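A Morning at the Clemside Housewares Open Day

I had been meaning to get to Clemside for years, and when the open day came up again in March I finally put my name down. Ploremton, who make picnic and kitchen things there, opened the place up from nine, and by the time I had parked and found the right door there was already coffee going and a very good lemon cake.

Rhodri Watkins took our group of visitors round. He started at the firm in the molding shop and still talks about it with real fondness, so the first half hour ran to nearly an hour, and I didn't mind a bit. We saw the stores, the packing benches and the old color books, and then came through to the sample room, where I could happily have stayed until lunch.

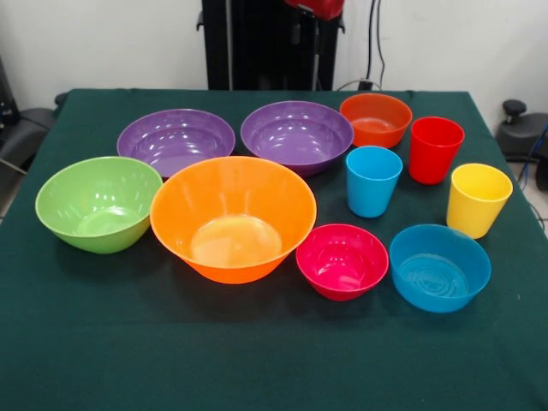 Bowls and cups on the green cloth, sample room, Clemside.

I have a weakness for cheerful plastic tableware - my mother had a set that went on every beach trip we ever took - and the big orange bowl had me picturing potato salad right away. The purple ones would be lovely for popcorn, and I said so to everyone within earshot!

The little shop by the exit sells seconds, so take a bag. Parking is free behind the Porent building, and the 56 bus stops across the road.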